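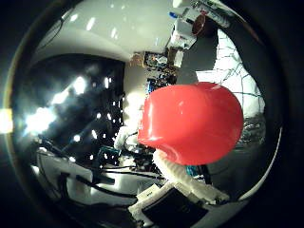 Gunitbridge to replace water main under Drosgate in October

The Gunitbridge water department will replace 700 feet of cast iron water main beneath Drosgate beginning in October, the department said in a notice to customers on Tuesday. The work covers the section between the Samir pumping station and the Clurnolholm road junction and is scheduled to take 10 weeks.

The existing main is a 6-inch unlined pipe. According to the notice, the inside of the pipe has narrowed from mineral buildup, which reduces flow to hydrants at the upper end of the street and contributes to discolored water when valves are operated. The joints are sealed with lead and have been repaired repeatedly. The department recorded nine leaks on the section in the past two years, most of them at joints on the west side.

The replacement will be an 8-inch ductile iron pipe with a cement lining. It will be laid in a new trench parallel to the old one, and the old main will stay in service until the new pipe has been pressure tested, disinfected and sampled. Once the samples are cleared, service lines will be moved over one property at a time. The old pipe will then be drained, capped at both ends and left in the ground.

Each property will lose water for about 30 minutes during its transfer. Crews will leave a card at the door the day before. Customers who rely on water for medical equipment are asked to call the department before work starts so that a temporary supply can be arranged.

Water may appear cloudy or brown after the transfer. The department recommends running the cold tap nearest the meter until the water is clear, and removing faucet screens first so that loose scale does not collect in them. Hot water should not be used until the cold water runs clear. Laundry should be put off until then as well.

Drosgate will be reduced to one lane during working hours, 7 a.m. to 4 p.m. on weekdays, with temporary signals at each end of the trench. Parking will be removed on the west side for the full length of the job. The lane will be plated and reopened to two-way traffic overnight, except during the connection at the Clurnolholm road junction, when the junction will be closed from 9 p.m. to 5 a.m. The date of that closure has not been set. It depends on delivery of a replacement gate valve.

Buses will continue to run but will skip the stop opposite the pumping station. Riders should use the next stop uphill. Trash and recycling will be collected from the east side of the street only, and bins should be placed there by 6:30 a.m. on collection days.

The contract also includes four new hydrants and the replacement of any lead service lines found between the main and the property line. Lines on the customer's side are not part of the contract. Owners whose private line is found to be lead will be told in writing and may apply for a partial refund of replacement costs under the existing town program. Applications can be made at the department's front counter or by mail.

Final paving will be done in spring, after the trench has settled. A temporary asphalt patch will be in place through the winter, and the department asks drivers to report any sinking along the patch to its main number.

A second section, running from the junction to the Clurnolholm reservoir line, is listed in the department's long-range plan but has no funding. Drawings of the current project are available for inspection at the department office during business hours.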